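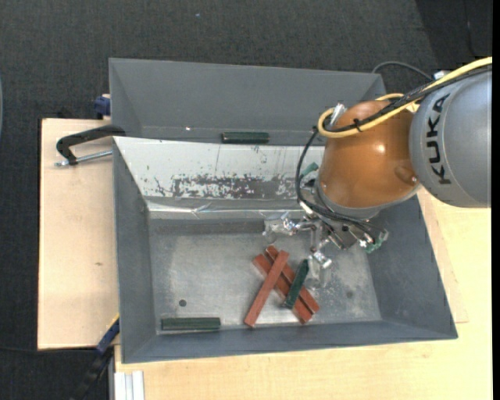
Loïc Royer

February 2020 — Home & Workshop

Getting Movies to Play Properly at Home

Most complaints I get about streaming movies have the same few causes, and you can fix them with things already in the house. These are the tips I give out most often.

Move the router before you buy a new one. Mine sat behind a filing cabinet for two years. I put it on a shelf at chest height in the hall and the evening stalls stopped. Keep it away from the microwave and from any large fish tank.

Run a cable if the TV is within reach of the router. A flat cable goes under a carpet edge or along a baseboard without much trouble. Don't staple through it. Use the small plastic clips with one nail, and leave a little slack behind the set so you can pull it out to dust.

Check what else is using the line. Phones back up their photos when they go on charge, and in our house that happened at eight in the evening, right when the movie started. I moved the backups to after midnight.

Let the streaming box breathe. My Gerari box used to restart itself halfway through long movies. It was stacked on the receiver in a closed cabinet. I stood it on four rubber feet cut from an old jar gripper, left the cabinet door open, and it has been fine. Vacuum the vents with the brush attachment twice a year.

Rentals need a little planning. Read the rental terms before you pay, as the clock on many of them starts when you press play. If the service allows downloads, get the movie onto a tablet the day before a trip and play the first minute with the wireless turned off. A download that won't open is easier to deal with at home.

Clear out old apps. The Skostico stick in the bedroom had 83 megabytes free when I looked. I took off the games and two channels that had closed down, and the menus sped up right away. Restart the stick after a clear-out.

Remote controls — take the batteries out if the set is going to sit unused over the winter. For sticky buttons, use a cotton swab with a little rubbing alcohol on it, around the edges only. Leave it 30 minutes before putting the batteries back.

Label the plugs. Masking tape and a pen will do. I use the Nalier cloth tape from the workshop drawer, which holds up better near warm adapters.

Cleaning the screen: switch it off first and let it cool. A dry microfiber cloth takes off most of the dust. For fingerprints, dampen the cloth with plain water and wipe without pressing. No window cleaner, and no paper towels.

Next time I'll go through soundbars, and where to put one if the TV hangs over a fireplace.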